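June
By Nele Verbruggen
4 min read

So the robotics club has officially given up on stacking blocks, and I could not be happier. We spent the whole spring on blocks! Red on blue, blue on red, over and over, until I was seeing them in my sleep. Then Keisha Holloway (club president, owner of the only complete set of hex keys) stood up at the planning meeting and said we should enter the chores division at Skoluvitz this year, and everybody's hand went up before she'd even finished the sentence.

If you haven't heard of Skoluvitz, it's a student contest with a pretty simple setup. Each team gets 3 household tasks and a time limit of 500 seconds per task, and you score up to 100 points on each one. Ours are clearing a table, putting away groceries and unloading a dryer. Guess which one I signed up for. Yep. I do my own laundry badly, so naturally I'm now in charge of teaching a machine to do it.

The money part was less fun. Our budget for the year was $1,975, and a good chunk of that went to the Dikinus kit and a spare set of fingertips, which we needed sooner than I'd like to admit. I cracked one on a shelf during my second practice run and had to go tell Keisha. She was very nice about it, which made it worse.

What I didn't expect is how much of this is just driving. You sit there with the controller and do the task yourself through the arm, slowly, again and again, and the recordings are what we train on later. My first tries were awful. I kept coming in too high and bumping the top of the opening, and then I'd overcorrect and end up staring at the floor. Keisha's advice was to line up low, stop, breathe, and only then go in. She says that about parallel parking too.

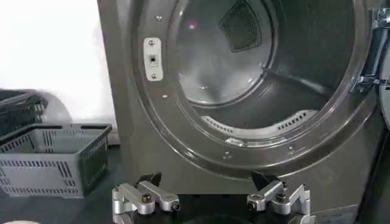 The other thing I'm learning is that metal drums are mean to cameras. All that shine! Our model was perfectly happy picking T-shirts off a table, and then we gave it a round, reflective cave and it started reaching for glare. We've talked about changing the lights, but the contest room will have whatever lights it has, so I'd like to get more recordings at different times of day and see if that helps. Keisha thinks we should work on the grasping first. We've been going back and forth on it all week in the group chat.

Socks are still my enemy, by the way. Towels I can do. A single sock lying flat against a curved wall, forget it, I've dropped so many. If anyone who did the Segers qualifier last year has tips, please, please leave a comment. I'm back at it tomorrow at 4 p.m. and I'm bringing snacks.

Recent posts
Blocks, Blocks and More Blocks
How I Wired the Emergency Stop Backwards
Our Weekend at the Hotska Open House
What's in My Club Toolbox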